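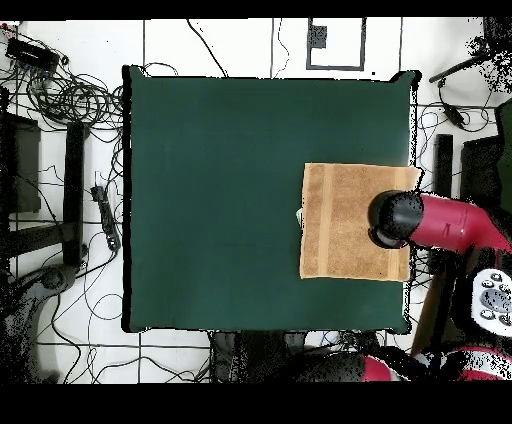

# Towel cell: setup and care notes

Tags: Robotics, Manipulation, Lab Notes
4 min read

Hi! I look after the towel cell at Nesstead, and this README covers how I set it up in the morning, what I check, and how I fix the stuff that breaks most. The recordings that come out of the cell are in the Starkness folder and have their own card. If you only want the data, go read that one (it's shorter and better organized).

## What's in the cell

- One red and black arm robot with a gripper, with its button panel on the body
- A square table with a dark green top
- Tan terry towels, the kind with a woven band near each end
- A power strip on the floor, plus a frankly rude amount of black cable

## Before you power up

1. Walk the floor. Cables run all over the tile, so follow each one with your eyes from plug to box and move anything that could catch on the table or a stand.
2. Wipe the green top with a dry cloth. Lint builds up fast with terry, and little scraps love to hide under the towel edge.
3. Lay the towel flat with the bands running across it. A bit of overhang on the robot's side is fine, I leave it that way all the time.
4. Power on at the strip, then wait 20 seconds before you touch the button panel. I used to skip the wait and spent a whole morning chasing a joint fault that went away on restart!

## Gripper care

Do a slow press test every 31 runs. Bring the gripper down onto the towel near the middle and watch the cloth: it should dimple evenly and stay put. If it slides, back off, clean the pads with a damp cloth, let them dry, and try again. Three bad presses in a row means new pads. Spares are in the Perkham drawer, second from the top, in a bag I keep meaning to label.

Please don't tighten the wrist screws "just a little more" while you're in there. I stripped one in September and it took me ages to get it out.

## Depth holes

The depth view always has speckle around the black parts of the arm and along the table edges. Shiny and black surfaces do that and I've stopped fighting it. What I do care about is holes on the towel itself. If you get those, clean the lens and rerun the Solís calibration script with 5 poses. Keep the arm clear of the green top while it runs.

## Shutting down

Park the arm, fold the towel, switch off at the strip. Leave the coiled cables where they are, even if it hurts to look at them. I know which one is which and I'd like to keep it that way.

Last edited 2025-04-23

We use cookies to remember your settings. Accept | Manage preferences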